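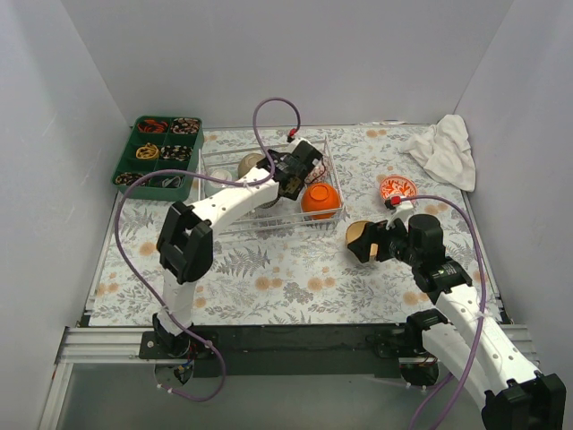 Divided tray and hair ties on the flower mat

Sindbridge Film Board > General Discussion > Turkport: worth the second half?

marlow_reel
Saw Turkport on Friday at the late showing and I have been going back and forth on it since. Spoilers for everything up to the ferry, nothing after that in this first post.

The first hour is the best thing I have seen this year. A woman comes back to a harbor town to sell her father's chandlery, finds out the books do not add up, and starts asking the other shop owners why. That is the whole setup and it works. The scenes are short, people talk like they have known each other for years, and the camera mostly stays put and lets them.

Then she gets on the ferry and it becomes a different movie. I won't call it a thriller exactly but there is a chase in it. I counted three people who knew more than they could have known. My question for those who have seen it: does the second half hold up for you, or did you also feel like you were watching a sequel to a film that had not finished yet?

I would give it a 6. The first hour alone would be an 8.

pinhole55
I gave it a 7. The ferry did not bother me. The brother tells her in the kitchen scene that the money went across the water, so where else was the story supposed to go?

What bothered me was the sound. I could not make out half of what the harbor master said. Was that my theater or the mix?

tallow
It's the mix. I saw it at a different place from you, the one on Trurside Road, and he was just as hard to hear. I think the accent is part of it but they also put the gulls right on top of him.

Second half is weak. Agree with the first post. The chase goes on too long and it ends in a parking lot.

quarterinch
Going to disagree with nearly everybody here. The first hour is slow and the second half is where the movie finally does something. I looked at my watch during the ledger scene. We had been in that shop for 40 minutes and I had learned that rope is sold by the yard.

People on this board always mark a film down the minute something happens in it. Same thing with Dufour last spring. Everyone loved it until the fire and then it was "tonally confused."

8 from me.

marlow_reel
I liked the fire in Dufour. The fire came from somewhere. The cook had been careless with that stove since the first scene and you could see it coming and dread it. In Turkport the man in the gray coat appears on the ferry with no introduction and by the next scene he has the keys to her car.

The ledger scene is great, by the way. She reads out the same number, 523, in three different columns and each time her uncle has a new reason for it. I could have watched another ten minutes of that.

quarterinch
He is introduced. He is in the shop in the opening, buying shackles. He pays cash and she gives him the wrong change. It's the same actor and the same coat.

marlow_reel
Is he? I missed that completely. I remember a customer but I thought he was much older.

pinhole55
I don't remember a coat. I remember the shackles. If that's the same man then I take back some of what I said to my wife in the car.

hobbstown
Same actor. I stayed for the credits and he is listed one time only, as Customer. So either they are the same person or the production saved on a day rate.

I'm with tallow on the length of the chase. The first part on the car deck is good, it's tight down there and she doesn't know which stairs go where. Once they get off the boat I lost interest. There is a whole stretch where she is driving and he is driving and we cut between two people looking in mirrors.

tallow
The mirrors. Yes. And it's so dark. I don't understand why every night scene now has to be shot like the electricity is out.

grebe_and_co
I have not seen it yet so I skipped the spoilers, sorry if this was covered. Is it okay for a 12 year old? Mine wants to go because of the boats.

pinhole55
Mostly. There is some swearing and one nasty moment with a winch, which you hear more than see. I would worry more that a kid would be bored for the first hour. The boats are mainly in the background until the ferry.

quarterinch
The kid would be bored for the first hour because the first hour is boring. Thank you.

pinhole55
That is not what I said.

hobbstown
On the money question, since nobody has brought it up. I never understood how much was missing. At the start the bank woman says one thing and by the end the brother is talking about a sum that would buy the whole waterfront. Did I nod off or does it change?

marlow_reel
It changes. The bank letter covers the shop account only. The father had a second account under the name of the boat, and that is what the brother means. She finds the passbook in the tackle drawer. It goes by fast and there is a phone ringing over it.

My bigger problem is the brother. He gets one good scene in the kitchen and then he is gone until the last five minutes, when we are supposed to care a great deal about what he decides. I can see what they wanted. I think a scene between him and the uncle got cut, because the uncle has a black eye at the funeral and it is never mentioned.

tallow
I thought that was a birthmark.

hobbstown
He does not have it in the ledger scene.

tallow
Then that explains why she keeps staring at him in the church. I had put that down to bad acting.

oldmatinee
Came in after reading all of this and went to see it this afternoon with eleven other people in the room. Some notes.

The lead is excellent. She does a lot with very little. When she finds the passbook she doesn't gasp or sit down, she just closes the drawer and puts a box in front of it, and then she moves the box a second time so it sits straight. Most actors would have played the drawer.

The music is poor. It is one piano and it comes in whenever she looks out a window. In the ferry section it goes away entirely and the film is better for it, so there I am with quarterinch, at least for those twenty minutes.

The ending I did not care for. I don't mind an open ending but this one is open because two people decline to have a conversation that any two people would have had. She is standing there with the envelope. He asks what it is. She says "later" and the film is over.

I also think you are all being too kind to the uncle. The actor is fine but he is written as a man who knows everything and says nothing, and there is one of those in every film set in a harbor.

6.5.

quarterinch
The piano is bad, agreed. The ending is the best part. She says later because she has finally worked out that he already knows.

oldmatinee
If he already knows, he would not ask.

quarterinch
He asks because he wants to see if she will lie. The customer did the same with the change at the start. He stood there and waited to see if she would notice.

oldmatinee
That is a nicer movie than the one I saw, but all right.

marlow_reel
I went a second time, partly because of this thread. A few corrections to my own first post.

The man in the coat is in the opening. quarterinch is right. He is also outside the bank, across the street, when she comes out with the letter. So he is in it twice before the ferry. I don't know how I missed it. The theater was fuller this time and I sat farther back, and it was easier to see the sides of the picture.

The keys are still a problem. She leaves them on the counter in the ferry café, fine, but she is shown putting them in her bag after that. I watched for it. It's either a mistake or there are two sets.

The second half did play better knowing who he was. The driving is still too long. Moving up to a 7 and I am not going any higher.

hobbstown
There are two sets. The father's were on the hook by the door and the hook is empty when she locks up the shop. She even looks at it.

marlow_reel
I am not going a third time.

pinhole55
Could you hear the harbor master any better from the back?

marlow_reel
No. I got "tide" and "your father" and that was it.

grebe_and_co
We went in the end. He liked the ferry, asked for popcorn twice in the first hour, and wanted to know what a chandlery was on the way home. The winch was fine, he had his eyes on the popcorn. I thought it was pretty good. The town looked real to me, with people's laundry out and a dog that didn't belong to the plot.

Is Dufour worth renting if we liked this one?

tallow
Yes, but not with the kid. Watch it before they take it off the Sindbridge library shelf, they only have the one copy and I've had it out more than I should.

quarterinch
Yes, and pay no attention to anyone who tells you to stop at the fire.

oldmatinee
Stop at the fire.

Thread views: 704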